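Our Day at the Surkley Open House, October 2022

So I finally got to see the Surkley workshop, after two rescheduled trips and one very long train ride with a broken coffee machine. I went with a notebook full of money questions, which I know makes me terrible company at these things. My boss at Hamus wants a number for next year's budget, and all I had so far was a spreadsheet with a lot of yellow cells in it.

Birger Lundgren walked our group through. He used to do purchasing himself before he moved over to the robot side, and you could tell! Somebody asked about payload and he got through it in a minute, then spent ten on what a spare cable set costs and how long you wait for one. I could have hugged him.

The part I'd come for was the bin picking cell. We pack mixed returns all day long, all shapes, all materials, and that's exactly the kind of mess they had laid out.
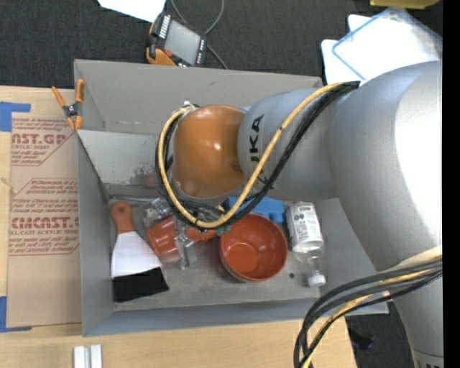
The KUKA arm over the bin of mixed items, scraper, spray can, clear bottle and all.

I was surprised how plain the setup is. A tabletop, a gray bin, a clamp on the corner. I'd been picturing a fenced-off room with its own line in the budget (a big line). Birger's advice was to spend on the arm and the gripper first and keep everything around them cheap until you know what you're picking. He also said to look hard at anything see-through on your product list, and to bring your worst items to a trial. We have a whole shelf of clear packaging, so that went into the notebook with two underlines.

Now the numbers, for those of you who skipped down to here. Fingertips for the gripper they quoted us at $347 a set, and he'd plan on several sets a year. Operator training is $1472 per person. The yearly software support is $2344, and it does not include anyone coming out to your site, so ask! I had none of these three in my spreadsheet. I'd put in the arm, the installation, and a vague "misc."

Lunch was good, soup and those little open sandwiches. I sat with two people from Farquharson who are leasing theirs, and they're happy with it, though the contract ties them to one service firm. They said they'd send me the terms. I'm still leaning toward buying, but I want to see both worked out over five years before I say so in a meeting.

Things I still need to find out: what our floor can take, whether Rukow will hold their quote until March, and who covers shipping if a gripper has to go back for repair. If you've been through this already, please write to me, I'd love to compare notes.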